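Give me a plain white table
January 29, 2023

Quick one, I'm supposed to be somewhere. But I've had this argument three times since Christmas and want it written down so I can point people at it.

Small jobs should be done on a plain white table. Plugs, connectors, little screws, the battery cover on the bathroom scales, all of it. White top, pale wall behind, nothing with a pattern on it anywhere near. I don't care how it looks in the rest of your house. I don't care that it shows the dirt. Showing the dirt is the point of it, dirt being one of the things you need to see.

I say this as a convert. For years I worked at an old oak-coloured desk, lots of grain, and I loved it. Knots, scratches, a big ring from a teapot. Lovely thing to write a letter on. Hopeless for screws. A small dark screw on a dark knot is gone. You pat about for it, you brush it on to the floor with your sleeve, then you're on your knees with the torch on your phone and the tea's gone cold. I once spent 30 minutes looking for a screw that was sitting in front of me in a scratch.

So the desk went upstairs and I got a white one. Second hand, a Judari, out of an office that was closing down in Zurkov Road. Cheap. Ugly, my sister says. Flat though. Dead flat and the same colour all the way across, and the wall behind it got a coat of whatever pale stuff was left over from the landing.
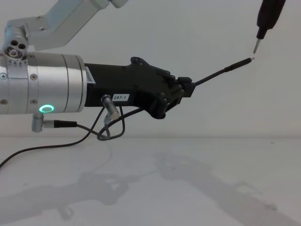
Pale wall, white top. Black cables don't get lost against that.

Now the case against, which I get every time. Glare is the usual one. White bounces the light, your eyes get tired, a proper bench should be a calm mid grey or green. Fair, if it's glossy. Don't buy glossy. Also move your lamp. Most people who complain to me about glare have a bare bulb hanging straight over the table and would get a headache working on a lawn.

Then the "it'll be ruined in a week" lot. Yes, it marks. Mine has a brown crescent from something hot and a long blue line I can't explain. So what. It's a work table. Wipe it, carry on. The people who say this have usually got a nice table they're protecting with a sheet of newspaper, and newspaper is the worst surface ever put under a repair. Print all over it! Black specks everywhere, every one of them looks like the washer you've dropped. And it slides.

Towels, same. I know, the towel is a classic, stops things rolling. It also eats them. Anything smaller than a pea goes down between the loops and you find it in the washing machine filter in June.

What about a mat, then. A mat I'll allow. One colour, no grid. The grid is for people cutting things to length and I am not cutting anything, I'm trying to see the end of a cable.

Which brings me to cables. This is where I get cross. A cable is a long dull thing with one interesting bit at the end of it, and the interesting bit is tiny. All the trouble is in the tip. Is it bent, is there fluff in it, is it the right one at all or is it the one from the old speaker that looks the same and isnt. You can't tell that in a drawer or against your jumper. You have to hold it out, over something plain, and look. 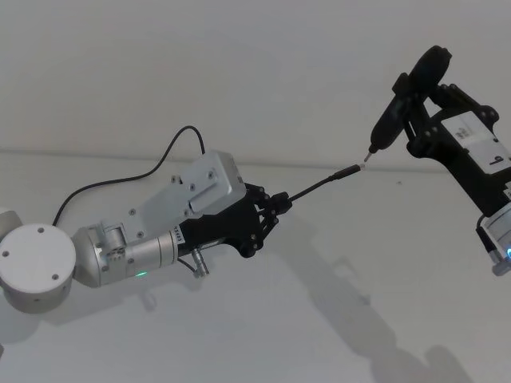
Thin black cable, small tip. The tip's the part worth looking at.

People don't look. They push. If it doesn't go they push harder, then turn it over and push again, then buy a new one. I've had a kettle-sized box of cables handed to me as "all dead" and most of them wanted a wooden toothpick and some patience. I'm not a technical person, I should say. I ran the till at Tosta for 11 years (the café, not the bakery, everyone mixes them up) and I mend things for friends because I hate seeing them binned. There's no skill in it. There's mostly looking, and the table does half of that for you.

Second thing about cables while I'm here. Hold them close to the plug, by the stiff part, never a foot back where it flops. You wouldn't sign your name holding the pen by the cap. And let the slack hang where it wants to. I used to coil everything up tidy before I started, and a tidy coil springs open at the exact moment you've got both hands busy and takes the screws with it.

Tidy is a whole other row. There's a kind of person who can't begin until the table is bare, and who has a rack, and labelled tubs, and by the time it's all arranged it is bedtime. I'm not asking for that. White table isn't a religion. You can have a mug on it. Just leave a patch in the middle the size of a tea tray where only the job goes, and defend it.

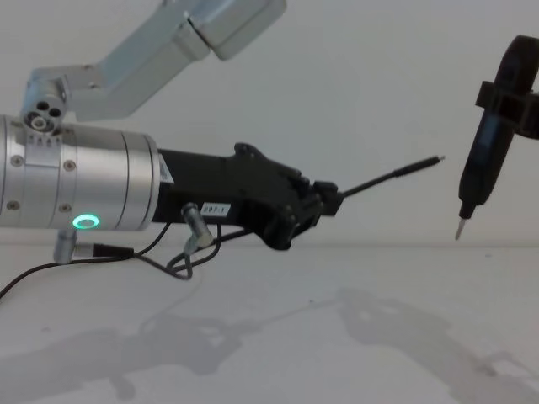 The electric screwdriver question, then, as it's the other one I get asked. Are they cheating? No. I held out for ages. My hands aren't what they were and a long screw in a stiff hole is no fun at all by the end. Hudec's in the high street had one by the counter and I caved. Good. Wish I'd done it sooner. But slow speed, and point it straight down, and start the screw by hand first, a couple of turns, so you can feel whether it's gone in square. The motor can't feel that for you. It will happily drive a crooked screw all the way home, and then you've got a crooked screw and a cracked bit of casing to explain to your neighbour.

And put it down away from the job when you're not using it. Mine rolls. It went off the edge twice the first evening.

Someone is going to tell me all this is a lot of fuss over a table and that their grandad mended watches on his knee. Mine too, probably. He also had a hundred watches' worth of practice and better eyes than me. You can now spend 2,000 on a bench with drawers and a built in magnifier and I've seen people do it, and it comes with a wood-effect top! Wood effect. Printed knots. All that money to put the screws back in hiding.

Get an old white desk. Get one with a dent, they knock the price down for a dent. Shove it up against a pale wall, lamp off to the left if you're right handed, and next time something small stops working, have a propper look at it before you do anything else.

Right, coat, bus. Comments are open but I won't see them till tonight, and if you want to argue for the towel you'll have to be quick about it.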